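Last updated: October 3, 2022

Guesthouse room check, Jokham, second floor – my notes as I went around

1. Smoke alarm. Pressed the button, loud as anything! OK.

2. Stairs and exit sign. Sign lights up, but the handrail wobbles by room 20. Yoga Purba has the screws, so please fix before the next check-in.

3. Folding table and clothes. Guests love a big flat surface, so I'm keeping it on the list. Legs tight, OK.

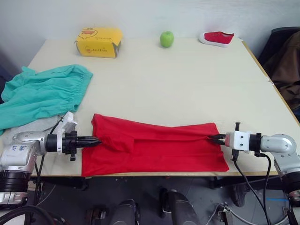
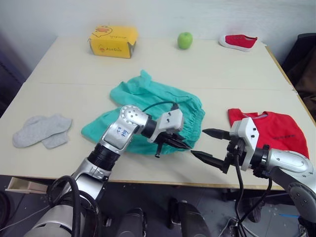 4. Water heater. Set too high again – I turned it down and told I-hsuan Lam.

5. Balcony door. Lock sticks (I had to lean on it). Not OK, recheck.

6. Fire extinguisher. Tag still says August, needle in the green. I'd like a second one near the kitchen.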